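FOR IMMEDIATE RELEASE

Brokley Technical College Opens Robot Assembly Course to Evening Students

BROKLEY, 8th October. Brokley Technical College has opened enrollment for its Robot Assembly course to evening students, following a first year in which the course was offered to full-time engineering students only. Classes will meet twice a week in the automation laboratory on the Skirside campus. The evening section has 20 places.

The course covers the basic work of programming a robot arm to pick up, turn and place parts. Students begin with arm safety and manual positioning, move on to marker-based position tracking, and finish with a team project in which the arm must put together a small object from separate pieces. No earlier experience with robots is required, although applicants should be comfortable writing short programs.

The team project is known within the college as the Calado task, after the student team that first proposed it. Teams of up to four work on a shared station and are graded on their written plan, their code and a final demonstration before the department. The parts carry printed markers, and students write the routine that turns marker readings into a position the arm can use.

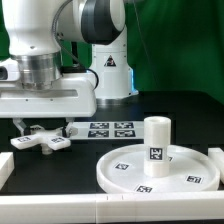 The Calado task at the Skirside laboratory, with marked white parts and a round tray on the black worktop.

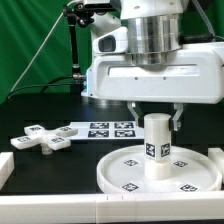 One student from the first group wrote in the course survey that the most useful weeks were the ones in which very little went right, and that she "would have liked the lab open on Saturdays from the start, and a longer session before the demonstration." Another asked that the lessons on grip planning be moved ahead of those on path planning, as most teams had needed them sooner.

The department has acted on both requests. The laboratory will be open to enrolled students on Saturday mornings for the length of the course, and grip planning will be taught in the third week. The session before the final demonstration has been extended to a full evening.

Course materials have also been revised. The college's Fuvano software library, written by teaching staff for use in the laboratory, now includes a simulation mode that allows students to test a routine at home before running it on the arm. The library is supplied to all enrolled students at no added charge.

Tuition for the evening section is $625, including laboratory fees and a printed workbook. Payment may be made in 2 installments. Residents of Brokley who are currently out of work may apply for a reduced rate through the admissions office. Students who complete the course will receive a college certificate and may count it toward the associate degree in automation.

Final demonstrations will be held at Skirside in June and will be open to families, local employers and high school groups. Visitors are asked to register in advance.

Applications are available from the admissions office at the main campus and at the Skirside front desk. Places will be offered in order of application.

Media contact: Office of Public Information, Brokley Technical College

###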